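Laying a tower on its side to rebuild it, or leave it standing?

Walholm Computer Help > Desktops > Building and repair

Posted by sidepanel_sue

Hi all, I have a pretty basic one and I feel a bit silly asking. I picked up an old full-size office desktop from a surplus sale in Stallivbridge (47 dollars, no drives, no processor, board still in it) and I want to get it running again for my kid to do homework on. I've swapped memory before but that's as far as I ever got. This time I have to put in a processor, a cooler and one of the cards that came in a bag with it.

My question is really about how to set the thing up while I work. Do you leave the case standing up and reach in, or lay it flat on the table? I tried it standing and the cards seem to want to sag when I let go, and I couldn't see the slot at all with my own hand in the way. But when I laid it down it took over the entire kitchen table and I had no place for anything else. Also, does it matter which order I put things in? And where do you all keep the little parts while you work? I already lost one screw under the fridge and I only had the case open for ten minutes!

The board is a Dell one if that changes anything. Thanks in advance!

Posted by garmont_tinkerer

Lay it down. Just always lay it down, I don't know why anyone fights with a tower standing up. Big side panel off, open side facing the ceiling, board flat at the bottom like you're looking into a drawer. Cards go straight down into the slots and your cooler isn't hanging off the board sideways while you hunt for the screws.

As for order, CPU first, then memory, then cooler, then cards. Good luck.

Posted by flatbench

Agree with the person above on laying it flat, but I'd add some things, seeing as you said you've only done memory before (that was me a few years ago, so no shame in it at all).

Unplug the power cord before anything else and hold the power button in for 10 seconds or so. Then take the side panel off and put it in another room. I mean it! I leaned mine against a chair once and spent the evening kicking it.

For the table, I'd pull everything off it and push the case over to one side so it isn't sitting dead center. I'm right-handed but I like the case to my right and the parts to my left, don't ask me why, my brother-in-law does it the other way and thinks I'm nuts. What matters is that you keep one clear patch beside the case, about as wide as a dinner tray, and the loose parts live there and no place else. Your screws go in a cup. A muffin tin is even better, one hole for the panel screws, one for the cooler, one for the slot covers and so on.

Put your card down flat in that patch, on the bag it came in if you still have it, and hold it by the edges. Keep your fingers off the gold part that goes into the slot. If it looks grubby you can wipe it with a bit of rubbing alcohol on a lint-free cloth and let it dry.

Now the processor. With the case flat you'll see the socket somewhere around the middle of the board with a little metal lever next to it. Lift the lever all the way, match up the small triangle or the notches on the chip with the socket, and set it down with no pushing at all. If it doesn't sit level, pick it up and look again. Then the lever comes back down. Some of them take a scary amount of force and that's normal, I held my breath the first time.

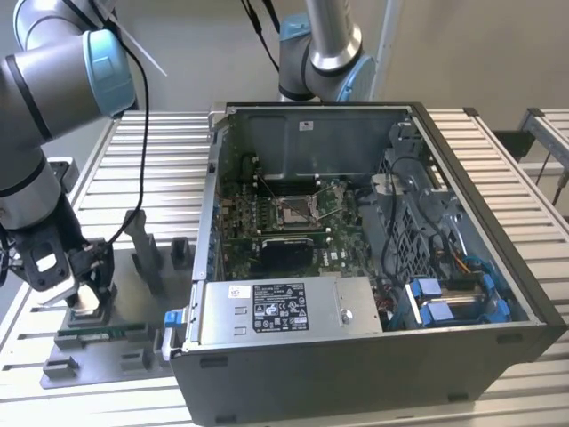
Last edited by flatbench on 2 Mar 2025

Same kind of layout with a gray Dell tower: case on its side, the socket still empty, and one green card lying flat off to the left of the case. There's already a black card with a heatsink in this one, so if yours has something in there too, you may want to take it out until the cooler is on. It gives you more room for your knuckles.

Two more things. Before you buy a processor, check the exact model of the machine, because office boards like these can be picky about what they'll take. And look at the cooler mounting too, some of the Dell ones don't use the usual hole spacing and I got stuck with a cooler I couldn't return.

Posted by sidepanel_sue

Oh, the muffin tin! Doing that tonight. I'm moving the whole business to the folding table in the garage so we can eat dinner. I'll write down the model number before I order anything, thank you both so much.

Posted by cheng_on_the_hill

I do mine standing up and never had a problem. You just need a flashlight.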